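From: Noreen Siddiqui
To: Drinen shop list
Subject: Re: [drinen] Sim before we bolt the arm down?

Ximena Cisneros wrote:
> I got through the setup notes up to the part about the table height and
> then lost the thread. Do we need the simulation at all before the arm
> goes on its stand? I would like to drill the holes in July while I have
> the big drill press booked. Also, when I ran the pick script on my
> laptop the hand went down past the tabletop and the whole thing froze.
> Is that my machine or the script?
>
> Ximena

Hi Ximena,

It's the script. I had the table height typed in twice, once in the scene file and once in the planner settings, and I only changed one of them when we lowered the stand. The planner thought the top was 40 mm lower than it was, so it drove the fingers straight into the wood and the physics gave up. I have pushed a fix to the Ninley folder. There is one number now, in the scene file, and everything else reads it from there. Delete your old settings file before you pull or it will keep using the old value.

On your first question, please do hold off on the drilling until we have agreed on where the base goes. I moved it twice last week in the simulation and both times it changed what the arm could reach. With the base square to the table it could get to the near side but had to fold up badly to reach the front left corner. Turning the base 90 degrees didn't help with the corner and put the elbow where people walk. I would like to try a few more spots before anyone makes a hole in the platform.

I also went through the grasp log. Out of 2,259 tries, most of the failures are with thin flat things. The fingers come down a little too high, close, and get nothing. Cups are fine. I have slowed the last part of the approach to 60 mm per second and set the fingers to stop closer to the wood.
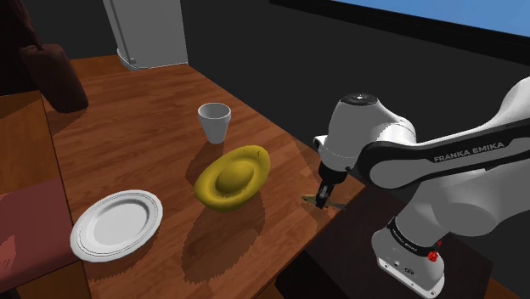

The kitchen layout is the one I would use for testing from here on, mostly for the reason that it has the plate and the cup in it and we can compare runs. If you want to add objects, put them in the Humer folder and keep the names lower case. The loader skips anything with a capital letter and doesn't tell you - I lost an evening to that.

Two things still open. The avocado has a collision shape much simpler than its mesh, so don't read much into how it behaves if the arm bumps it. And the Þórarinsdóttir loader still chokes on its own name on Windows. Rename the folder to plain letters if you get an encoding error at startup.

Can you send me the width of the real platform, measured at the back edge? The drawing and my notes don't agree.

Noreen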